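How to email a college coach (and get an answer back)

Writing this fast between practices, so excuse the mess. Every September I get the same question from parents and juniors: how do I get a coach to look at my kid. Short version: send a decent email. Most kids send a bad one, or Mom sends it, which is worse.

I coached high school girls soccer for 23 years at Konthorpe, and before that I helped out on the college side, so I've read these from both ends. One fall we logged 1,118 recruiting emails. Small program. Two of us reading. You can do the math on how long each one got.

What you need before you start

An email address with your name in it. Not soccerqueen-whatever. A highlight video, under four minutes. Your unofficial transcript as a PDF. Your club and school schedule with field numbers if you have them. Your coach's cell, and ask your coach first please.

Step 1. Make the list

Start with schools, not teams. Would you go there with a torn ACL and no soccer? If no, cross it off. Then look at the roster. How many players at your position are graduating the year you'd show up? If they've got four sophomore center backs and you're a center back, move on or at least move it down.

Keep the list in a spreadsheet. School, coach name, email, date sent, reply y/n. I've seen kids use Prorosport for this and it's fine, but a plain sheet does the job.

Step 2. Subject line

Grad year, position, name, club, one number that matters. Like so:

2027 / GK / 5'10 / your name / Cirnix FC

Done. No "Future star!!" and no blank subject lines either, those go right in the trash.

Step 3. The email itself

Five short parts. Who you are. Why this school, with something only true of this school. What you do on the field, two lines. Grades. Where they can see you play next. Video link up near the top, not at the bottom under your school motto.

Spell the coach's name right. Then check it again. One year I got a very nice letter telling me how much she'd always dreamed of playing for the team across town.
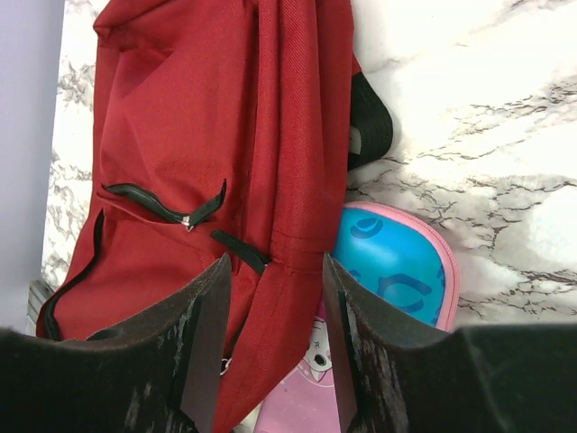 Keep it under a phone screen and a half. Coaches read these on a bus, in line for coffee, at 6 in the morning. If they have to scroll and scroll they quit.

Step 4. The video

Best clips first. Put an arrow or circle on yourself before each play starts. No music, or music they can mute. Leave in a couple of plays after you lose the ball, becuase coaches want to see you chase it. Check that the link opens without a password. Do this on somebody elses phone.

Step 5. Send it at the right time

About ten days before a tournament is good. Then again the night before with field and kickoff time, two sentences. Then a thank-you after if they came. If they didn't come, send the score and a new clip.

Step 6. Follow up

No answer in two weeks, write again. Still nothing after three tries, drop it and work the next name. Yasuo Tsuchiya, who ran our midfield for four years, wrote to Cloutier three times before anybody answered him on the boys side. Third one had a new video in it. That's the trick really, have something new to say each time.

If you get a camp invite, read it carefully. Some go out to a list of 900 kids. Look for your name, your position, a line about a game you played. If it's got none of that, it's an ad. You can still go, just know what your paying for.

Parents: you can proofread. You can drive. Please don't write it, don't cc yourself, don't call the office.

Will try to add a sample email when the season slows down.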